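Yellow Shallow Parts Bins and Steel Center Tray
Duleck Bench Supply – Item 3049
Bench & Shop / Bins and Trays / Open Bins

I've been putting off writing this page because, well, it's a bin. How much can you say about a bin? Quite a bit, as I found out once I sat down, so get a coffee.

The short version: these are shallow, square-walled plastic bins in a loud yellow, made for keeping small electrical parts sorted on a work table while you build. They don't have lids or dividers. You put one kind of part in each bin and you stop losing things. We sell them singly, or as the Vutdale set with a rectangular stainless steel tray that goes in the middle, where the finished kit gets put together. 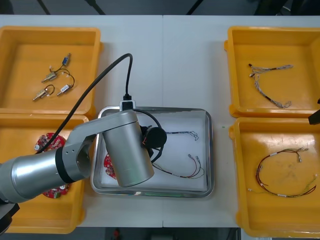

BENCH & SHOP DEPARTMENT, DULECK

My own layout is the one I'd tell anybody to start with. Two bins on the left, two on the right, steel tray in the center. Leaded parts go in one bin, circuit boards in another, wire harnesses get a bin each (more on that in a minute, I have feelings about harnesses). Then you pull one of each into the tray and pass the tray along. If you build the same kit all day, your hands learn the layout by lunch and you can think about something else.

Why yellow? Mostly contrast. We used to stock the same sort of bin in gray, and I lost more little black-wired parts in those than I care to admit. Thin dark leads show up really well on a yellow floor, and so do red boards, and gray braided wire is fine too. Brass pins are the one thing I'd call so-so. If you work with nothing but tiny brass bits, write to me first and we'll talk about the blue.

The walls are low on purpose. You can get your fingers in flat from the side and pick up a board by its edges, which you can't do in one of those deep hopper bins where everything lands in a heap. The flip side is that they don't hold a lot. I think of them as a working bin and keep the bulk stock on the shelf behind me.

Now the finish. It's glossy, and glossy plastic does what glossy plastic does: it throws back your overhead lights, and it picks up fine scratches when parts with pins get dragged across it. If glare bugs you, slide the bin a few inches or turn your lamp, and you'll usually find a spot where it's fine. I wipe mine with a damp rag and a drop of dish soap and let them dry all the way before any boards go back in. Smudges come off that way. Scratches stay, and I quit worrying about them a long time ago. 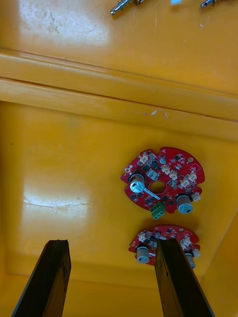
Etornam Sulemana wrote in to say the scratches never mattered at all, but the step molded into the tray did: "I wanted a dead flat floor and I was grumpy for a week. Then I started keeping the small metal stuff up on the high part and the boards down low, and now I'd miss it. You should put that on the page." So, Etornam, it's on the page!

And it's a fair warning for everybody else. If you need one big flat surface (for laying out long parts, say), the step is going to annoy you, and you'd be better off with the steel tray by itself.

A word about static, as I get asked every week. These are ordinary plastic. They are NOT rated static-safe, and I won't pretend they are. For bare boards that are sensitive, use the Korano dissipative bins, which cost more and come in black only. Plenty of our customers use the yellow ones for practice builds, incoming sorting, training benches and anything that's mostly wire and metal.

OK, harnesses. Please give each one its own bin if you've got the table space. Braided or twisted wire wants to grab whatever is next to it, and two harnesses in one bin will be married by the end of the shift. One to a bin, laid down loose, no tight coil – that's all there is to it. You can see both ends, you can find the connectors without digging, and you pick the whole thing up in one go. The bins sit happily one behind another with their rims close together, so a pair doesn't eat up the table the way you'd think. Do check the gap between the rims when you clean up, though, little scraps love it in there.
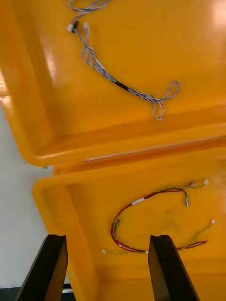
Item 3049, two bins set rim to rim, one wire harness in each.

What you can order:

Single bin, yellow – item 3049
Vutdale set, four yellow bins plus stainless steel tray – item 1680
Case of 60 single bins – ask for a quote, shipping depends on where you are

Orders normally leave us within 3 working days. The case of 60 takes longer and goes by freight, so tell us if you don't have a dock.

The steel tray in the set is the same one we sell alone. It's plain, it wipes clean, and it makes a racket when you drop a connector in it, which I happen to like. If you'd like it quieter, cut a piece of thin foam mat for the bottom.

Returns are fine on clean bins, used or not. We had a run of gray ones come back last November and I'm still using them for paint stirrers and odd screws, so don't feel bad about it.

If you're not sure how many you need, count the kinds of parts in your kit, add one for rejects, and order that. Questions go to the bench desk, and you'll most likely get me.

Page last updated 21 June 2019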